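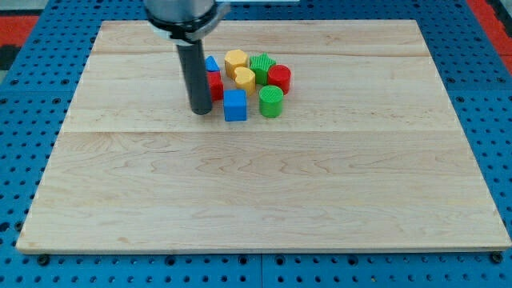
Coloured plastic blocks on the maple board.

Re: [fixtures] Zikthorpe v Flarnau, abandoned match and the table

On the earlier message:

> The site has Flarnau on 40 points and us on 37 with a game
> fewer. Does the abandoned match count as played? The
> programme from January says yes, the website says no. Also,
> is it goal difference or head-to-head this season?

Two separate questions, so two answers.

1. The abandoned match. It was stopped in the second half with the floodlights out and the score at 2–1. Under the league's rule 6, a match halted before 75 minutes is void and is replayed in full. Goals, bookings and appearances from it don't stand, with one exception: a sending-off carries its suspension regardless. The website is correct. The programme was printed before the ruling came through and was never amended.

The replay goes ahead at the Isaksson ground, 7:30 pm kickoff. Zikthorpe remain the home side for all purposes, including colours and gate share. Season tickets are valid. Tickets from the original night are valid too if you kept the stub.

2. Tiebreakers. Goal difference first, then goals scored, then head-to-head. Head-to-head was first for a couple of seasons when the Hikance Cup places were decided off the league table, and the old wording is still in the PDF handbook on the downloads page. Use the web version.

On the archive: I have re-entered the league results from the paper ledgers and the set now runs to more than 203 matches. Void games are kept in a separate sheet with a V in the status column – please don't merge them back, as it throws out the appearance totals. The attendance column is blank wherever the ledger was blank. I have not filled it from newspaper reports, which tend to round up.

If anyone holds a team sheet for the away match at Flarnau the season before last, the substitutes are missing from mine. A scan is fine, greyscale preferred.

> PS is the old centre stand open for the replay?

Lower rows only. Enter from the car park side.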